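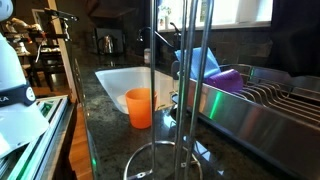
Fouzia Bhutto asked whether a child who moves from one room to another in the middle of term needs a new record, and the answer is no. The existing record is transferred, and all earlier observations stay attached to it.

4.3 Moving a child between rooms

You need Room Lead or Manager access to Skitent. Both rooms must already exist under Settings > Rooms.

1. Open the child's record and select Placement.
2. Select Change room. The current room is shown in grey.
3. Choose the new room from the list.
4. Enter the start date. Dates in the past are accepted only within the current term.
5. Choose the new key person. If the field is left blank, the record goes to the room lead.
6. Select Save, then Confirm.

Note: Observations in draft are not transferred. They remain with the member of staff who began them until published or deleted.

Note: A published observation may hold up to 2000 characters. Longer text pasted from another program is cut at the limit on saving.

Caution: Do not use Archive in place of Change room. An archived record is removed from the daily register, and parents lose access to it at once.

If message 252 appears, the new room has no free places for the chosen sessions. Alter the sessions or raise the room limit (see 2.6), then repeat from step 2.

If message 788 appears, a second user has the record open. Wait until they have closed it. Changes made on the Placement page before the message are not kept and must be entered again.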